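Simulated Gripper Trials - Frequently Asked Questions

Welcome! If you have found your way to this page, you are most likely either thinking about joining our gripper comparison or you have already joined and something is puzzling you. Either way, pull up a chair. Malachy Mac Suibhne and Athina Gavalas put these answers together from the mail that reached us between the spring round and October, and we have tried to keep the wording as close as we could to the way people really asked.

What are you comparing?

Two grippers, mostly, on the same small arm, in simulation. The Gonstead is a two-finger gripper with tapered tips, and the Rultow is a wider design with flat pads. We run both on the same tabletop task, which asks the arm to pick up a flat square tile and set it down inside a dashed outline on a dark mat. We also compare two controllers, Lambrakis and Bresitz, because early on we learned that a gripper can look wonderful under one and rather clumsy under the other.

Why a flat tile? Wouldn't a block be easier?

Oh, a block would be much easier, and we did use blocks for the first few weeks. The trouble was that both grippers handled them so well that the scores told us next to nothing. A thin tile lying flat on a mat asks a lot more of the fingertips. The arm has to come down low, keep the fingers level with each other and close on a very small edge, and it has to do all of that at whatever angle the tile happens to be lying. We like it very much as a test, even if a few of our participants have written in to say they don't!

How is a placement scored?

The tile counts as placed when all four of its corners are inside the dashed line and the gripper has let go and backed away. A tile that straddles the line earns partial credit, worked out from how much of it is inside. In the render, the dark square in the middle of the tile makes it easier to judge the rotation by eye, and the orange base gives you a steady landmark when the camera view changes between runs. 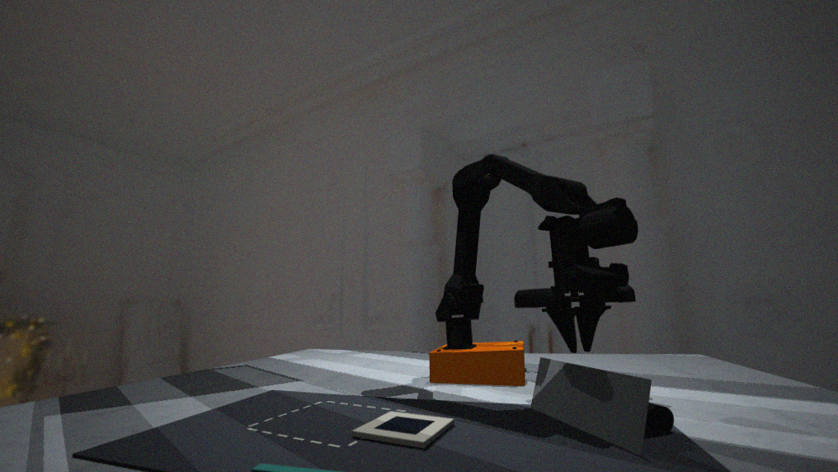 How many attempts does each gripper get?

Each pairing of gripper and controller gets 104 attempts per round. The starting positions of the tile are drawn once and then shared by every pairing, so the Gonstead and the Rultow face exactly the same set of problems in the same order.

Do I need a powerful computer to take part?

Not especially. Rendering is the heavy part, and you can turn it off completely for scoring runs and only switch it on when you want to look at something. Malachy does most of his work on an old desktop machine and simply leaves a full round going overnight. If you do render everything, plan on a good deal of disk space - the saved runs pile up faster than you would think.

Which controller should I start with?

Start with Lambrakis, if you have no strong feelings on the matter. It has seven settings, all of them explained in the comments of the sample file, and the defaults are sensible. Bresitz has 14, and some of them lean on one another in ways that take a while to get a feel for. Athina prefers Bresitz for the last little bit of the approach, where it is gentler near the mat, but she will be the first to tell you she spent most of a summer getting it to behave.

My arm folds up tightly before it reaches for the tile. Have I broken something?

Probably you haven't, and we get this one a lot. When the target is close in, the solver has more than one way to bend the elbow, and it may choose a tall, narrow posture with the two long links close together. We don't take any points off for it. The thing to look out for is the wrist passing very near the base, because the collision check there is strict and will end the attempt. If that happens to you more than once in a while, raise the elbow penalty a step at a time and run the short set again.

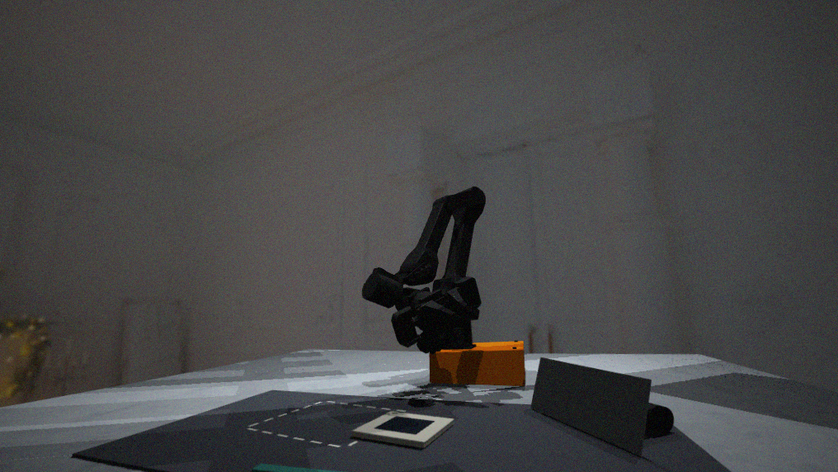
Can I change the camera position?

You can move it as much as you like for your own viewing, and many people keep a second, lower camera for checking finger height. Submitted runs are always re-rendered from the standard view, so please don't train anything that depends on your own camera unless you are happy to see it struggle a bit on our end.

What is the upright gray panel for?

It is an obstacle, and it sits to one side of the mat. The arm can reach over it or stay clear of it, as it likes, but touching it ends the attempt. We added it after the first round, when we noticed that some controllers were swinging out very wide on the way to the tile and never paying any price for it.

So which gripper is better?

Ah, the question everybody opens with! We have 2908 scored attempts on file now, and our feeling so far is that the Gonstead does better when the tile is turned at an awkward angle, while the Rultow drops fewer tiles once it has hold of them. Under Lambrakis the two finish very close together. Under Bresitz the gap is wider, in the Gonstead's favor, though Malachy suspects that part of this comes down to how the pad friction is modeled. We would ask you to hold off on quoting us until he has finished rerunning those with the corrected pads.

Will any of this carry over to a real arm?

Some of it should. Reach, posture and collisions tend to carry over fairly well. Friction and finger flex are much less dependable, and thin objects are just where those matter most, so please treat our scores as a way to narrow down your choices before you spend time on hardware.

How do I send in my results?

Zip up the log folder, the settings file and a short note saying which gripper and controller you used, then upload it through the participant page. Please leave the folder names as they are. Athina reads every note herself, and she is glad to hear about failed rounds as well as good ones, so do send those along too.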